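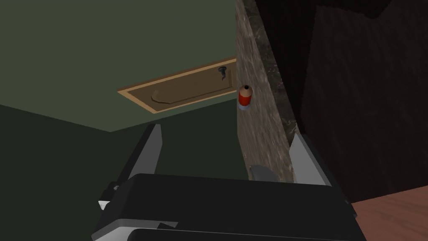

Wrist view in the sim kitchen, fingers open, red bottle up by the marble

Forum > Clubs and Teams > School Robotics > Simulation Projects
Home New Posts Members Search Log in
5 min read

Rivilbridge robotics club: our sim kitchen project (long, sorry!)

gripper_gus
Okay, I have been wanting to post this for weeks and our club advisor finally said go ahead. We're the Rivilbridge high school club, 15 members this year, and since March we've been doing a simulated kitchen project in place of our usual line-follower build. The task is simple to say and a pain to do: drive the arm through the kitchen, get the gripper in front of the thing you want, close on it, lift, don't hit anything.

The catch (and this was my idea, so everyone gets to be mad at me) is that the driver only gets the wrist camera. No overhead view, no map. You see your own two fingers and whatever is past them. The picture at the top is the sort of thing you get – cabinet door off to the left, the end of the stone countertop coming up the middle, a lot of dark wood on the right. The red bottle with the pointed cap is what I'd like to be grabbing in there.

We have 412 recorded runs so far. The club name for the whole thing is Dullow, which is also the name of our practice robot from two years ago that caught fire a little bit.

marbletop
This is so cool! Is the kitchen something you built or did it come with the simulator?

gripper_gus
Half and half! The cabinets and the counter came in a pack. We moved everything, then moved it again when the arm couldn't reach, then two of the freshmen picked the wall color. It's green. There was a vote.

torque_wrench_77
Going to be the grump here. Wrist camera only is a bad way to teach this. You want the kids learning to plan a path, and they can't plan a path through something they can't see. Give them a fixed camera in the corner of the room plus the wrist view. Everybody on our team drives with both and our new drivers are picking things up by their second meeting.

gripper_gus
I don't think you're wrong about the speed! Our new drivers are sloooow. But they get really careful, and they talk to each other the whole time, which never happened with the line followers. One person drives, one person keeps a sketch of the kitchen on paper and calls out where they think the arm is. The sketches are wonderful. I want to frame a few of them.

torque_wrench_77
OK the paper map is a nice touch, I'll give you that. Still think you're making it hard for the sake of it.

Drostari
Different opinion from the other side of the table: I judge at a student event and the teams that fall apart are nearly always the ones who lose their outside camera and have no clue how to drive without it. So I'm with Gus. What do your drivers do when they get lost though? That's the part I'd be coaching.

gripper_gus
Oh, we have so much to say about getting lost.
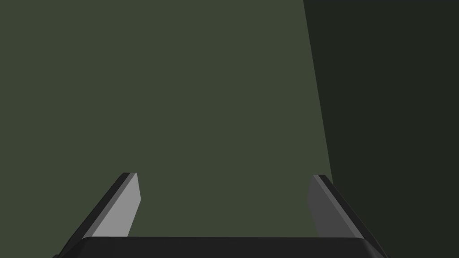

Getting lost in our kitchen means green. You turn a little too far, or you come in too close, and suddenly there's a big flat patch of olive past the fingers and nothing on it to tell you how far away it is. New drivers push forward at that point. I did it too! It feels like you should be getting somewhere, and then the collision counter beeps at you.

So the rule now is: stop, hands off, and look for an edge. Any edge. If there's a dark part next to the green, talk about which way the line between them leans before you touch anything. Then back up the way you came, slowly, until there's wood or stone in view again. We allow 10 seconds of talking before the driver has to move, and the person with the map gets the last word.

It works pretty well, but it's not magic. Run 412 was supposed to be our big clean demo for the parents and the driver got lost twice.

marbletop
Could you put some texture on the wall? Tiles or wallpaper or something? Then there'd be something to steer by.

gripper_gus
We argued over this for a whole meeting. Half the club wants tiles. The other half says real walls are plain and we should leave it alone. I'm for plain, but I'm outnumbered on the days the sophomores all show up.

torque_wrench_77
Tiles. Please. This is a teaching project, so let them learn something before you hide the walls from them.

Drostari
Do one of each and compare! Same start position, same bottle, same drivers, tiles one week and plain the next. That's a science fair board right there.

gripper_gus
Ooh. Okay, yes. I'm bringing that to the next meeting. We'd have to be fair about who drives when, because anybody who has done the plain one first already knows the kitchen.

raju_bot_parent
Parent of a Raju Middle team member here. We're small and we have old laptops. Would this run on them, or does it need a real graphics card?

gripper_gus
Turn off the shadows and drop the window size and you should be okay – one of our machines is ancient and it copes. It does make the getting lost part harder, because light and shadow on the fingers help you tell which way you've turned. Our drivers look at the inside faces of the fingers a lot more than I expected. One side brighter than the other is a real clue once you know the room.

marbletop
I never would have thought of watching the fingers. Stealing that for our club.

torque_wrench_77
Same, grudgingly. Post the tile numbers when you have them. My money is on tiles by a mile.

gripper_gus
Will do! Update from April 2024, adding on here so it stays in one thread: we're at run 426, the tile texture is made, and the freshmen have picked the color for that too. Green again. First tile runs are after break and I'll post the collision counts for both walls, good or bad.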